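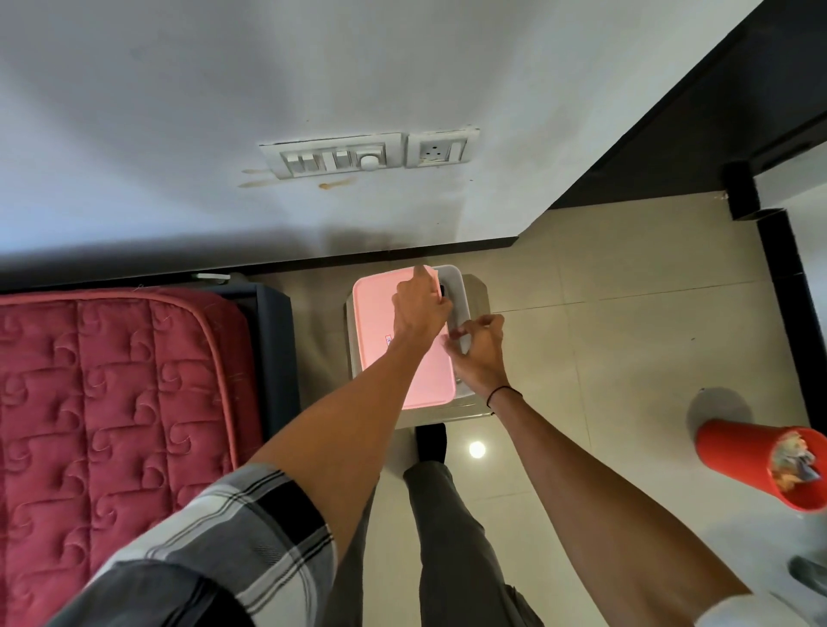 The women of Molton had a library for 35 years before the men found out it was one. It began in a cheese room at the Estent farm, where the farmer's widow kept her late brother's Latin grammar under the drying cloths. Her neighbor came to borrow salt and stayed to learn the first declension. By the next March there were 10 of them. They kept the books in a chest and worked at the lid with both hands, the way a person does now with a gray plastic box and a pink lid on a tile floor. Then they sat on it and sewed until the husbands had gone by.

I learned this from the account book. I was hired to catalog the Purkent papers, and the book was listed as household expenses. It did say butter and candles. It also said "Virgil, lent, 2 weeks," and after that, "returned, with jam."

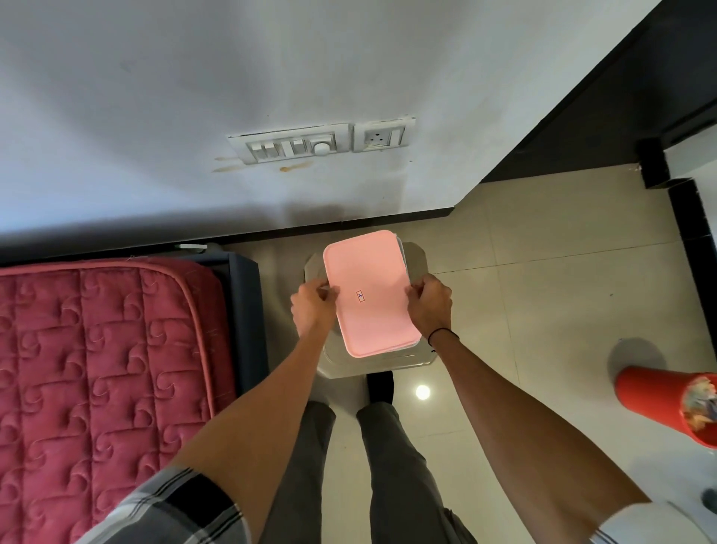
The handwriting changed on the ninth page. The new writer was younger and worse at spelling, and she argued with the old one in the margins. She thought Ovid was a waste of candles. The widow wrote underneath that candles were hers to waste.

The last entry put the collection at 1,000 leaves, printed and copied. After it came a list of houses, with a number of books beside each. I checked the first house against the parish map. It was still standing, on the Horobets road, and a woman my mother's age came to the door in an apron.

I told her what I was looking for. She asked whether I could read Latin. I said I could, a little.

"Then wipe your feet," she said.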